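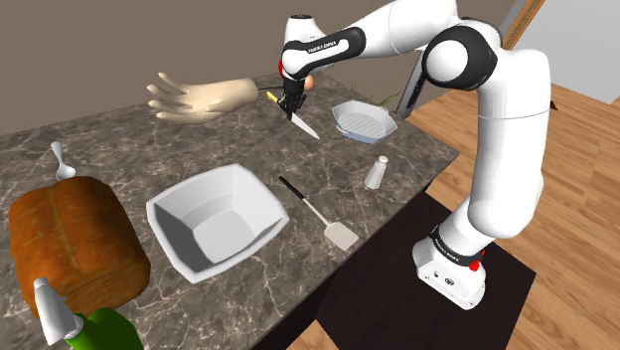
Review: Mumska Kitchen Simulator, Open Day Demonstration
Monday, January 6, 2020

The Friesen Center reviewed the Mumska simulator at the open day held by its developer, Cuvix, in November. The session lasted 40 minutes and covered tabletop tasks for a single robot arm in a rendered kitchen.

Visual quality was good. The veining of the marble countertop and the crust of the bread were convincing, and the arm was modeled in enough detail to include the red button on its base. Small items such as the egg and the salt shaker remained easy to make out. The floating mannequin hand was less lifelike than the objects near it.

Presenters spent much of the session on knife handling. Reviewers would have preferred more time on how scenes are built and saved, a subject left to the printed guide. That guide runs to 313 pages and has no index.

The object library holds 445 items. Loading a new kitchen took 19 seconds on the demonstration computer, which is acceptable for classroom use.

The Center rates the product as suitable for teaching labs with prior experience in robot software. Sites now using Bruton should request a trial license before changing over, as saved scenes cannot be transferred between the two.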